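Filed under: Paper Clutter, Small Spaces

I let our mail pile up until June last year, and by then I had a stack that slid off the counter every time somebody opened the back door. My neighbor Clementina talked me into slots, and I've stuck with them! Here's how I set mine up.

1. Dump everything in one spot and pull out the junk first. Catalogs, flyers, that pizza menu you already have (I had four). Straight to recycling.

2. Name your slots before you file a thing. Mine are Pay, Call, School, Car, Taxes and Ask Rui, and that last one fills up fastest. Leave a few blank, you'll want them later.

3. Get a cardboard organizer with narrow slots and stand it where you open your mail. I tried a fancy wire one first and small envelopes kept dropping through it.
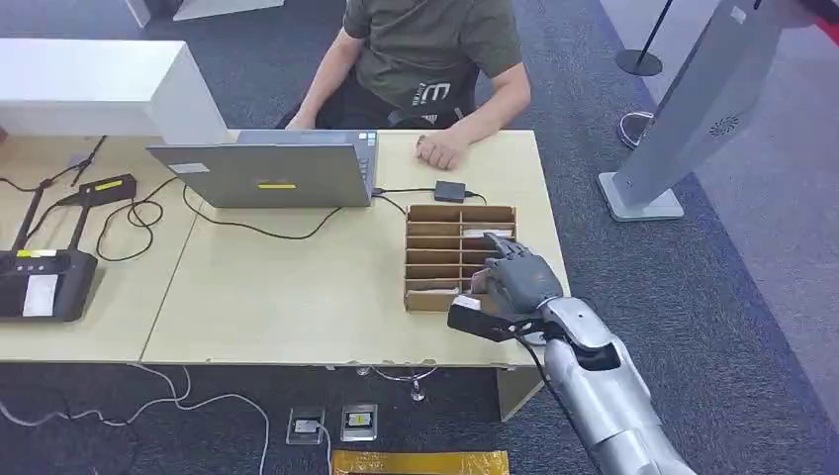

4. Label with pencil. I used marker the first time and regretted it within a week, when School had to become School and Dentist.

5. Pick a time to empty it. I do 7 p.m. with a cup of tea, Pay slot first, then whatever looks scariest. Anything I've dealt with goes in a folder in the closet or through the shredder (go slow, mine jams on thick envelopes).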